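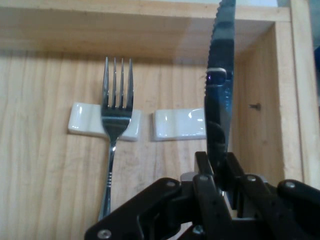 Work in the second period of the Huet Plates project was concerned mainly with capture and proofing. The collection consists of 868 sheets of prehistoric animal illustration, mostly ink and wash with some body colour, held in the print store at Wodville. The drawing of hard, shiny parts such as teeth, claws and scutes depends on very fine parallel lines and small areas of bare paper left as highlights, and these are the first details to be lost in a poor reproduction. The engraved rings partway down the handle of the dinner fork are the same kind of detail: a narrow band of close lines on an otherwise smooth shaft, next to pale highlights on polished metal. Our capture standard now requires that lines of this kind remain separate at full print size and that highlights keep some tone.

Capture

The period closed with 1842 master files. Each sheet has a front view in even light. A back view was made wherever there is writing, a stamp or an old mount. Sheets with raised body colour also have a view lit from the left, at a low angle, so that the surface can be checked later without handling the original.

Files are saved uncompressed and checked against a colour target at the start and end of each session. Two sessions failed the closing check because the left-hand lamp had drifted towards yellow. The lamp was replaced and both sessions were shot again in full. The failed files were deleted after the new ones had been accepted, and they are not included in the total given above.

Condition of the originals

All sheets have been examined. Of these, 44 need treatment before they can be shown or lent. The usual faults are brown tape stains along the top edge, lifting corners where animal glue has dried out, and flaking white in the eyes and teeth of the larger marine reptiles. No active mould was found. Treatment is outside the present grant and no money has been spent on it, apart from new folders and interleaving paper for the sheets with loose pigment.

Catalogue

Records are being entered in Runum. Each one gives the title as written by the artist, the animal as it was named at the time, the name in present use, the size, the medium and the file numbers. Where the old and present names differ, both can be searched. Several sheets combine parts of two animals that are no longer thought to be related, and these are recorded under both present names with a note. Entry is behind plan. The delay comes from the captions, many of which are in faint pencil and have to be read from the originals under a lamp.

Proofing

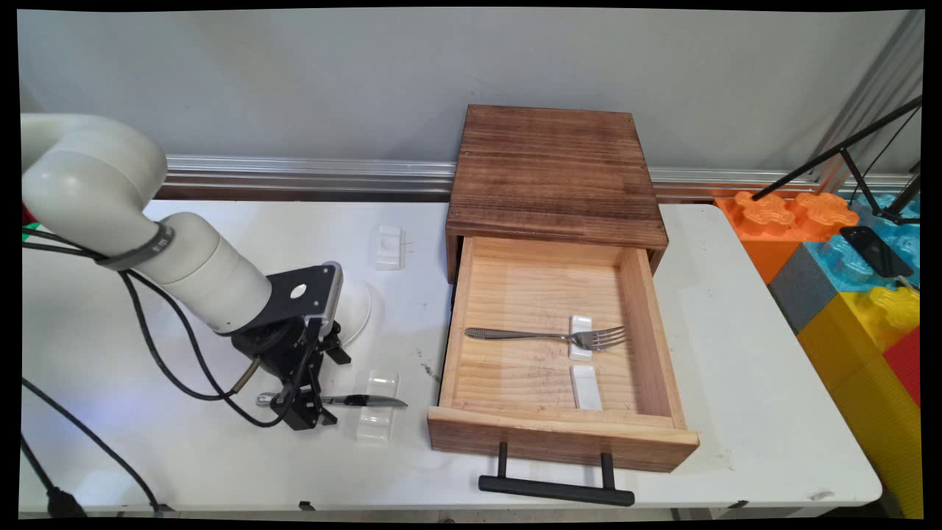 Trial prints were made by Gilent on two papers, a smooth cotton rag and a slightly textured one. The smooth paper gave deeper blacks and has been chosen for the reading-room edition. Its weakness is in pictures where a dark glossy passage meets a pale one, for example a wet flank against surf, because the gloss can only be suggested by tone. The table knife held between the gripper's fingers has this contrast within a single object, a silver handle and a dark, shiny blade, and a print that closes up the shadows would turn such a blade into a flat black shape. Gilent has supplied a revised profile which opens the lower tones by a small amount. The second set of proofs was accepted on all but three subjects, and those three will be proofed again with a lighter ink limit.

The edition remains at 20 prints. Paper size and borders are as agreed in the original application. Each print will carry the sheet number on the back in pencil and no printed caption on the front.

Spending

Spending on capture is within the agreed sum. Proofing is slightly over, owing to the additional round, and the difference has been met from the unspent travel line. We ask for no change to the total. We do ask for permission to move the remainder of the travel line to catalogue entry.

Next period

Catalogue entry will continue until all sheets have a full record. The three outstanding proofs are due in September, and printing of the edition will start when they have been signed off. Public access to the Runum records will be opened after the present animal names have been checked by an outside reader. The treatment list, with a cost for each sheet, will be sent separately.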